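3.2 Layered bedding and the order of folding

Bedding was the slowest category in the bedroom visits. Across the 60 homes in the Jodermont sample we logged 286 bed-making episodes, most of them in the morning before 9. Participants were asked to make the bed as they usually would and were given no target time. We coded each episode for the number of layers, the order in which they were handled, and any refolding.

Thick throws were coded separately from flat blankets. A shaggy pile hides the fold line, and people tended to look for an edge or a corner before taking hold. Trim along the border made this easier, as several participants told us in the follow-up interviews.

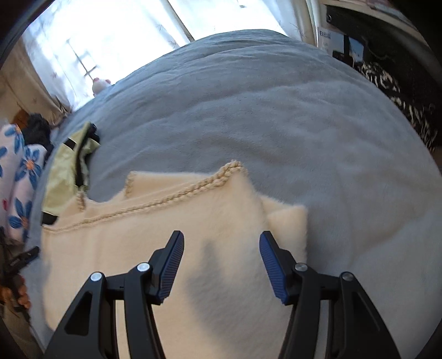 Figure 4. Cream throw with braided trim, folded with one corner raised, on a blue-grey plush blanket. A flowered cushion is at left.

When the lower layer was also plush, as in Figure 4, the two fabrics dragged on each other and the lower one was often smoothed a second time. Soriano and Ciobanu coded these second passes as refolding only if the throw was lifted clear of the bed. Cushions were usually placed last, though some participants set them upright first and worked toward them. We kept both orders in the analysis and return to the difference in Section 4.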